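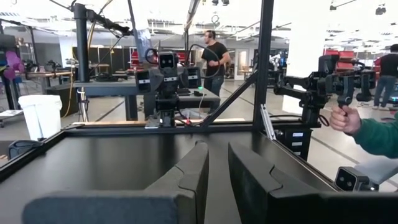

Home | About | Publications | Press Room | Contact

FOR IMMEDIATE RELEASE
12 March 2020

Ververidis Center Asks Congress to Standardize Bill Numbers in Lobbying Reports

The Ververidis Center for Legislative Records today released a working paper on the way lobbying reports identify the bills and resolutions they concern. The paper, "Issue Lines in Quarterly Reports," reviews a sample of 242 filings that list defense or foreign affairs as a subject area. It makes four recommendations for changes to the filing form and the guidance that goes with it.

The review looked only at the field in which registrants describe specific lobbying issues. It did not examine income, expenses or the accuracy of client names. Each entry was coded by two readers working separately, and differences were settled by a third reader.

Entries fell into two broad groups. The first cites a bill or resolution by number and chamber. The second uses a general phrase such as "issues related to security assistance," with no number, title or section. Entries in the second group cannot be matched to a vote or a markup without outside information.

"The form accepts almost any text," said Evelien Vermeulen, director of research at the Center and lead author of the paper. "A reader who wants to know which groups lobbied on a given resolution has to search for the number, the short title and several versions of the popular name, and the search will still miss the general entries. Our recommendations deal with the form. They do not change who has to register."

The paper recommends that:

- bill and resolution numbers be entered in a separate field, with the chamber and the Congress chosen from a list;
- amendments be cited by number where a number has been assigned;
- registrants who report no specific measure check a box stating this;
- free-text descriptions be limited to 500 characters for each issue, with further text placed in an addendum.

The Center also tested the proposed layout using Graneo, its in-house database for legislative records. Existing reports were re-entered by hand in the new format – a process that took up to 4 minutes per report. Reports covering appropriations measures took the longest, as many cite division and title numbers that the current form does not separate.

Johannes Buthelezi, counsel to the Center, said the changes could be made through revised forms and guidance. "We see no need to reopen the definitions in the statute," he said. "Those are a separate subject and would take much longer."

Copies of the working paper have been sent to congressional offices. The Center will accept written comments on the draft and plans to issue a final version in October. Comments should cite the page and paragraph number. The coding manual is available on request.

About the Center
The Ververidis Center for Legislative Records studies the form and content of public filings related to the work of Congress. It takes no position on pending legislation.

Media contact: Natanael Trindade, Press Office

Contact | Privacy | © 2020 Ververidis Center for Legislative Records | Back to top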